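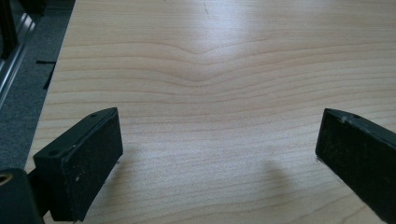
Dovbridge Makers - Robotics & Software Group - Forum > Perception > Gripper tracking

Pose drifts over bare table, fine everywhere else
Started 27 Nov 2023

irel_user_tom4
Wrist view attached. Fingers open, nothing between them, just table. Tracker is Irel, default settings. Over this surface the pose estimate slides sideways, always along the grain. Put it over anything cluttered and it's solid. Replay of 1,522 frames, drift starts once the wood fills most of the view. Ideas?

mossgate
It's the grain. Long thin parallel lines, every patch looks like its neighbour, so the matcher can slip along them and still be happy. Only decent feature on that wood is the V shape near the top and that's close to the glare.

pkt_loss
Disagree, I'd blame the glare. Bright patch moves with the camera, features stick to it, solver thinks table is moving. Lock exposure first, then see.

irel_user_tom4
Exposure already locked. Gain too.

mossgate
Locking exposure doesn't stop a reflection moving though?

pkt_loss
No but it stops it changing size on you. Fair enough, mask it then. Anything near white gets dropped before feature detection.

Bondus_fan
Are you masking the fingers?? They sit still in the view while the rest moves. Specks and screw holes on the black parts are lovely corners as far as the detector's concerned. Bet half your inliers are on the gripper.

irel_user_tom4
There is a mask but it was drawn for the old fingers. Will check the overlay.

irel_user_tom4
ok so the mask misses the whole top face of the left one. 18 features sat on it in the frame I looked at. Redrew it, bit better, still slides.

mossgate
Because grain.

Bondus_fan
Redo it with a margin, 15 pixels or so. And don't forget the shadow on the wood, that'll travel with you as well.

quillon
Boateng config has a check for this, min_eigen or somthing like it. Rejects features that are only strong in one direction. Off by default, no idea why. You'll lose most of the wood and be left with the table edge and the carpet side, so lean on the IMU for those bits.

pkt_loss
Don't love leaning on the IMU for that long. Just stick a couple of tags on the table.

quillon
Tags are cheating if he wants it to work on other tables.

irel_user_tom4
I do want other tables. Trying the min_eigen thing with the wider mask tonight, will post the plots. Tags if that falls over.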